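Unit 4: Wood Movement
Handout for the October sessions – Adaeze Lawal

Wood takes up moisture from the air and gives it off again for as long as it exists. It swells and shrinks mostly across the grain. Along the grain the change is so small that furniture makers usually ignore it. Read chapter 5 of the course reader before the workshop.
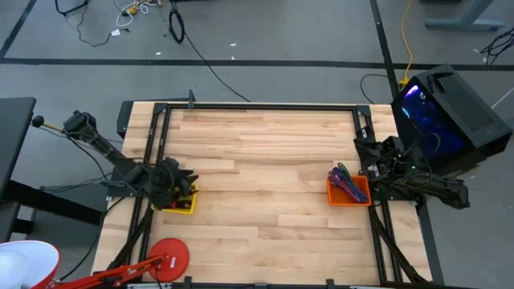

Wide panels are where movement causes the most trouble. A board 300 mm wide can change by several millimeters between a dry winter and a damp summer, and if it is screwed down tight at both edges it may split. Gluing up a top from narrow strips helps spread out differences between pieces. In a top like this one, with the strips staggered and the grain all running the same way, expect most of the movement at right angles to the strips. The total still has to be allowed for when you fix the top to its base.

Ways to allow for it: slotted screw holes, wooden buttons in a groove, or figure-eight fasteners. Do not glue a solid top to its rails.

For next time: measure the width of your sample board at 6 points and bring the numbers with you. Kelechi Aliyu has the spare calipers.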